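Re: [Worngate-kitchen] lids and the tubs they belong to

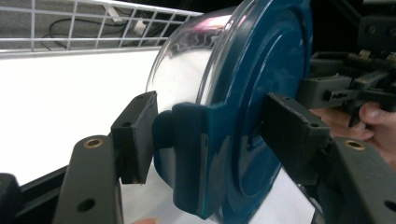 Hello all, and thank you, Eldana, for getting this going again --

Eldana Teshome wrote:
> Does anyone still use the clear round tubs with the
> teal lids? I have up to 12 and want the shelf back.

I do, and I'm fond of them! The tab makes the lid easy to get hold of, and with clear sides I can see how low the lentils are getting without opening a thing. I'd gladly take two off your hands, lids included, and I think Kenneth was after a couple for his buttons back in December -- do ask him before they go to the thrift store.

Warmly,
Noémi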